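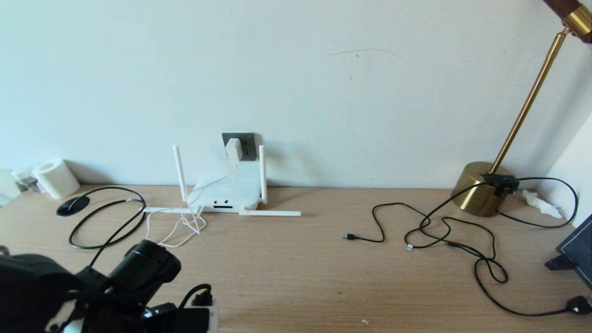 Wolde Shared Workspace, Stage 2: Desk Connectivity and Cable Management
Progress report to Limeck
Reporting period: November
Prepared by Feven Demissie

1. Status

Stage 2 covers desk-level network and power at the Wolde site. Of the 8 desks in scope, 7 have a working wireless connection and a confirmed power supply. The remaining desk, at the north end, is waiting on an electrician to replace a faulty socket.

2. Corner desk

The router is set at the back of the desk, centred below the wall socket, and is supplied by a white adapter plugged directly into that socket. Two of its four antennas are upright and the other two are laid out flat to the left and right. The installation sheet calls for all four upright, so this will be corrected before the signal survey is repeated.

Cable management at this desk is not complete. The white cable from the adapter still runs over the top of the router and lies in loose loops on the desktop, and a black cable forms a second large loop to the left. A white power strip is also still on the desk surface. The agreed layout puts the strip below the desktop and all slack in a tray along the rear edge.

The brass lamp will stay at the right-hand side. Its base is heavy and should not be placed on top of any cable run. Toilet paper and other small items are to be moved to the supply cupboard. There is a faint dark scratch on the wall paint — cosmetic only, and added to the touch-up list.

3. Materials

Brarkomport delivered the cable trays on Wednesday. The adhesive clips supplied with them did not hold on the desk finish, and we have changed to a screw-fixed clip from the Wavstead range. Tray lengths are 1000 mm for the long desks and 500 mm for the corner desk.

4. Budget

Expenditure is within the approved Stage 2 allocation. The change of clip was absorbed under consumables. No variation is requested.

5. Next period

Fit trays and clips at all desks, starting with the corner desk.
Relocate power strips and label each plug at both ends.
Repeat the signal survey with antennas in the specified position.
Close out the north end socket — date to be confirmed by the electrician.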